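Two grippers, one fluted pot: a morning of testing in Prekville

I've spent most of February picking up the same white pot, so I thought I'd better write something down.

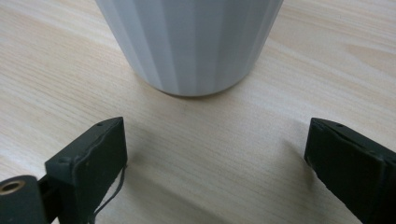
How the two sets of fingers got on

We've been trying the Remora hand tool against the Lurley one, mostly to settle an argument between Reshma Pillay and Bernd Lindemann that has been rumbling on since before Christmas. Reshma likes the Remora because it's light and you can use it all morning without your wrist complaining. Bernd thinks the Lurley closes more evenly — he would, he helped pick it!

The fluted pot was Dineo Naidoo's idea, and a mean one. It narrows towards the base, so if you go in low the fingers want to ride up the side, and the ridges mean flat pads only meet it along a few thin lines. Lovely thing to look at, horrible to hold.

We logged 356 grasps with each tool. The Remora dropped or lost its grip on 26 of them, and the Lurley did a bit worse, mainly on the low approaches (Bernd says we had the closing speed set wrong, and he may have a point, so we're running those again). Both were fine once we came in higher up.

Shu-fen Leung is going through the wrist camera footage now, all 1790 clips of it counting the earlier objects, and she'd like a hand if anyone has a free afternoon. Softer pads are on order from Joubert. Ayanda Modise has the booking sheet for the bench if you want a go yourself.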